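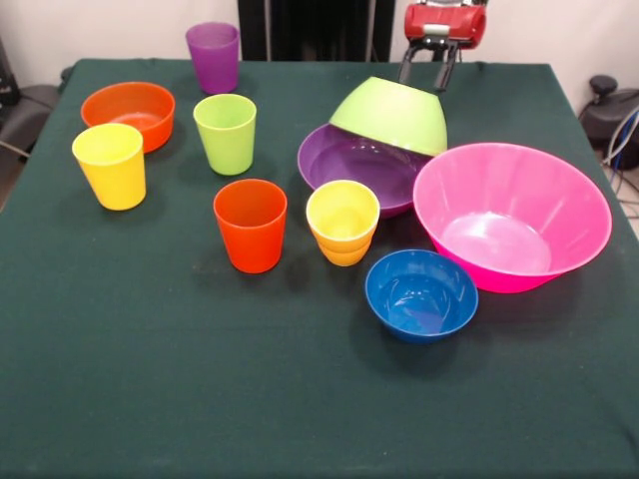
The Borrowed Coat is a nonfiction anthology about clothing and memory, edited by the essayist Zhuoran Tan and published by Orura Press. It collects 30 pieces by writers, tailors, dry cleaners, nurses and others on garments they have worn but did not buy for themselves. The book grew out of a written survey that Tan circulated over two years, which drew 2,419 replies. Excerpts from the replies are printed between the longer essays.

Background

Tan worked as a pattern cutter before turning to writing, and had published one earlier book, a short history of the shirt collar. In the introduction to The Borrowed Coat, she traces the project to a wool overcoat that an aunt lent her for a winter trip and never asked to have returned. She wore it for 15 years. After writing a magazine column about the coat, she received letters from readers describing similar items, among them a father's work jacket, a bridesmaid's dress worn again to a court hearing, and a pair of boots left behind by a roommate.

The survey was first handed out on paper at a fabric shop in Koyama, the town where Tan was living, and later posted online. It asked where a garment came from, who had worn it before, what had been changed or repaired, and whether the earlier owner knew it was still in use. Respondents could leave any question blank. Tan writes that the last question was skipped more often than the others.

Contents

The anthology is divided into four parts, titled "Lent," "Left," "Taken" and "Issued." The first two deal mostly with family and friends. "Taken" includes accounts of clothes removed from closets after breakups and deaths, and is the longest section of the book. "Issued" covers uniforms, hospital gowns, team jerseys and other clothing supplied by an institution.

The essays vary widely in length. The shortest, a single paragraph, concerns a glove. The longest is a study of alterations made to one wedding suit as it passed among brothers, with a list of each change to the sleeves and waistband. Two pieces take the form of interviews, and one is a set of letters between a mother and daughter about the ownership of a raincoat.

Survey excerpts appear without names. They are identified only by the garment and the number of years it had been worn at the time of writing. Tan corrected spelling but otherwise left the replies as they were sent, including several that contradict themselves.

The book has no photographs of clothing. Ten line drawings by the illustrator studio Flinetti show construction details such as darned elbows, let-down hems and replaced buttons. Tan had originally planned a photographic section, but dropped it after deciding that readers of early drafts spent more time judging the clothes than reading about them.

Publication

Orura Press issued the first edition in hardcover in December. A paperback followed the next year with a new afterword and a corrected index. The cover of the hardcover edition reproduces the inside of a coat lining, with the label unpicked. The paperback uses a plain gray cover with the title set in red.

An audiobook was produced by Kamulex, with a different reader for each of the four parts. The survey excerpts are read by a group of voices recorded separately. The running time is nearly 10 hours.

Reception

Reviews were generally favorable. Critics singled out the "Issued" section, which several considered the most original part of the book, and the essay on the wedding suit. Some reviewers found the collection repetitive, noting that many of the survey replies dealt with coats and sweaters and that shoes, underwear and hats received little attention. Others objected to the absence of any organized account of who had answered the survey, and where they lived.

Tan addressed the second point in the paperback afterword. She wrote that the survey had never been intended as research, and that she had kept no record of respondents' ages or addresses. The afterword also reports that her aunt read the book and asked for the overcoat back, and that Tan mailed it to her with a new lining.

Related work

Portions of the introduction were adapted from Tan's original magazine column. A small exhibition based on the "Left" section was held at the public library in Koyama, where visitors could read survey replies in full and add their own on index cards. The cards were not included in the paperback.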